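4.2 Levelling the Haslinger bench scale

The scale must sit level before you calibrate it. Allow a clear space of 87 cm on the bench and keep it away from fans and open windows.

1. Unplug the power supply and remove the load tray.
2. Turn each foot clockwise until it stops, then back it off one full turn.
3. Adjust the front feet until the bubble is centred.

Caution: Do not load more than 2,000 g – the load cell can be permanently damaged.

4. Refit the tray, plug in the power supply and wait for the display to read zero.

Note: If error 139 appears, repeat steps 1 to 3.

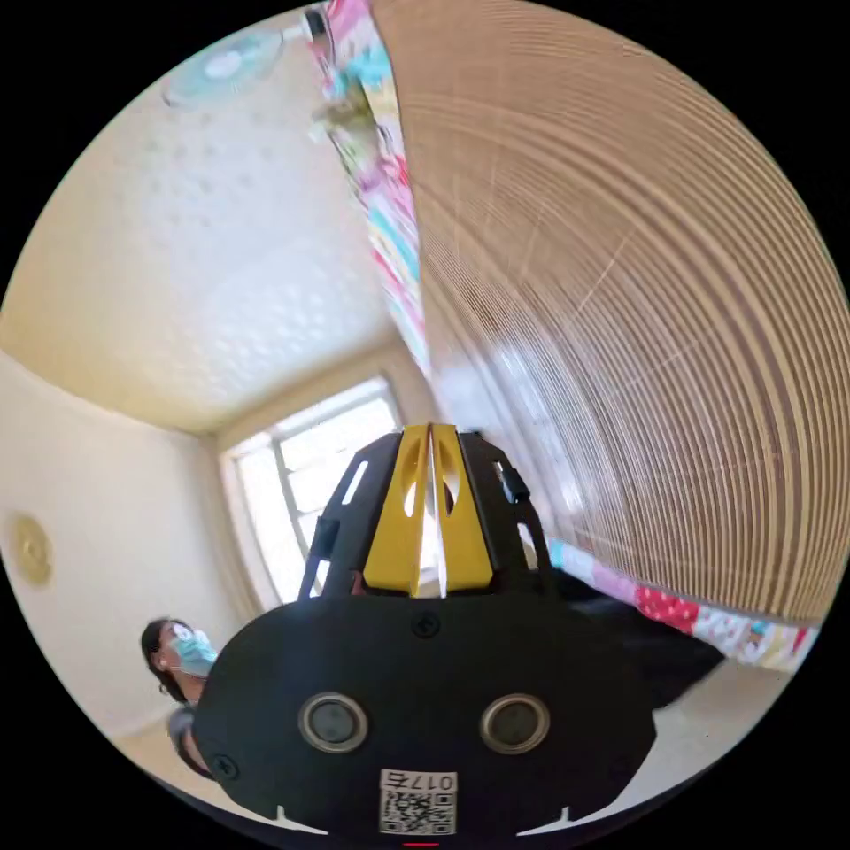

4.3 Calibration

Press and hold CAL until the display flashes.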